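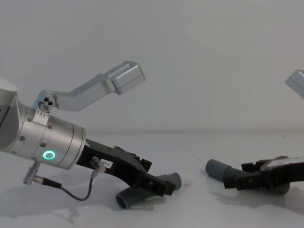
Why do oil companies report an "adjusted" profit as well as the ordinary one? The adjusted figure leaves out one-off items such as write-downs and asset sales, so you can compare one quarter with the next.

Right, it's 8th March, the Clunholm full-year results landed this morning and I've been reading them over two pots of tea. Thread, because there's loads in here and I love this stuff.

Quick background if you're new: Clunholm is a small North Sea producer, mostly gas with a bit of oil. The field that matters is Maltach. If Maltach has a good year, Clunholm has a good year, and that's been true for as long as I've followed them.

Adjusted profit came in at 990 million, up 19% on the year before. I had it lower! I thought the long summer shutdown would hurt far more than it did.

So where did it come from? Partly price, obviously. But read the operating cost note (it's near the back, go and find it) because the cost per barrel fell even with the platform offline for weeks. That is a lovely thing to see in an ageing field.

Cash flow is the bit I always turn to first, and it's strong. Nearly 600 million left after spending on wells and kit. They say most of it goes on paying down the loan they took out to buy the Bonis pipeline stake.

Bonis, for anyone who missed it, is the line that carries Maltach gas ashore. Owning a share means they collect a fee when other producers use it too. Small money so far, but it's steady, and it doesn't jump about with the gas price. 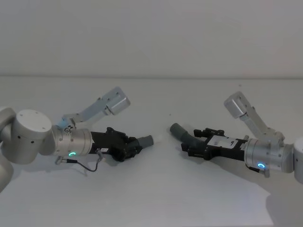

Does a higher oil price always mean a higher profit for a producer? It depends how much of the output was sold in advance at a fixed price, because those barrels miss out on any rise.

Which brings me to hedging! Clunholm had a big chunk of its gas sold forward last year and it cost them a bit in the spring when prices jumped. This year there's much less locked in. More upside, more wobble. I quite like it but I can see why some people won't.

The drilling plan is the fun part. There are 3 new wells at Maltach, all tied back to the existing platform, so no new structure to build. First one starts later in March if the weather behaves. I'll be watching the rig tracker like other people watch the football.

One thing I'm less keen on - the decommissioning provision has gone up again. It's the money set aside for taking everything apart at the end of field life, and it creeps up every single year. Worth keeping a pencil note of it next to the debt figure.

The Kubíček refinery contract got one line in the whole document. One! It was the headline a year ago. The line says deliveries are "in line with expectations", and I'd have liked a volume at least. Hoping somebody asks on the call.

Dividend is held flat. Some grumbling in my replies already, but with the loan still there and wells to pay for I think flat is fair enough.

Call starts at two. Will add anything good below, and if you've spotted something in the tax note please shout, as I've read it twice and I'm still a bit lost on the deferred part.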